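# The folding table at Pedavbridge

I work in a laundry in Pedavbridge, and I would like to write something about the machines from the side of the people who stand next to them.
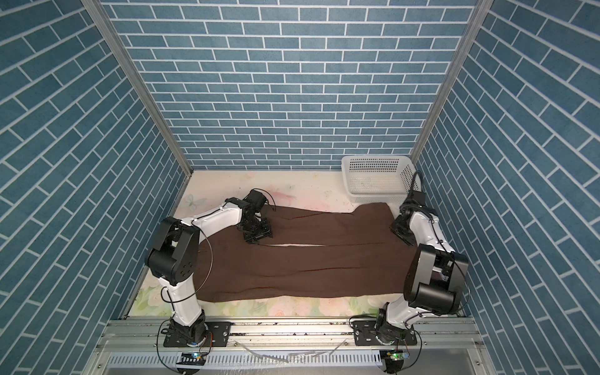 ## What folding was

Before I came to this country I did office work, and I thought folding was a thing you do while thinking of something else. In my first month at the laundry I learned that it is a trade. Trousers are the worst. One leg always wants to be longer than the other, and a heavy cloth keeps the crease from the bag it came in. The woman who trained me could feel with her thumb where the seam lay, and she did not look down.

We stood two at each table. This is important for my argument. When you fold with another person you talk, and most of my English comes from that table. I learned there how to ask for a doctor, how to complain about a landlord, and many words I will not write here.

Now the company, Barex, is trying two arms for the folding. They take hold of the cloth with black fingers and they work as a pair, left and right, as we did.

## What I do not complain about

I should be fair. My wrists hurt in winter and the arms have no wrists that hurt. Some workers in our other building, in Londley, had to stop folding before they were fifty, and I do not think anyone should give her hands to a hotel's trousers. If a machine takes the part of the work that damages people, I am glad of it.

I also do not believe that the old table was a happy place every day. There were quarrels. There was a supervisor who timed us with his telephone. People who have never folded like to speak about the dignity of it, and I notice that they send their shirts out.

## What I do complain about

My complaint is about what is left over for us. In October our job sheets were changed. The word "folder" is gone and we are "attendants". An attendant brings the garment, lays it flat, waits, takes it away and brings the next one. When the cloth slips, she puts it right. The pay is the same for now, and we are told this as if it were a present.

Laying a garment flat for a machine is a lonely job. You have one arm's reach of floor and your eyes must stay on the cloth. The new girl who started after the change has not learned how to fold, and she has not learned our names either, because she has no second person across the table. I tried to teach her trousers in the break. She was polite, but she asked me what it was for, and I had no good answer.

The manager says that the attendants will later be trained in maintenance. I would like to see this written down, with hours and with money beside it. We have a training agreement from the time of the Takeda presses, and it promised the same thing. Two people were trained. The rest of us learned to press the red button and call them.

## What I would ask for

I would ask that the people who fold are in the room when it is decided which garments go to the arms. We know which ones hurt. Give the machines the heavy trousers and the wet-looking work coats that pull on the shoulder, and leave us enough of the small pieces that the skill stays in the building. I would ask too that attendants work in twos, even when the work can be done by one. The company will say this is a cost. It was also a cost before, and they paid it for many years.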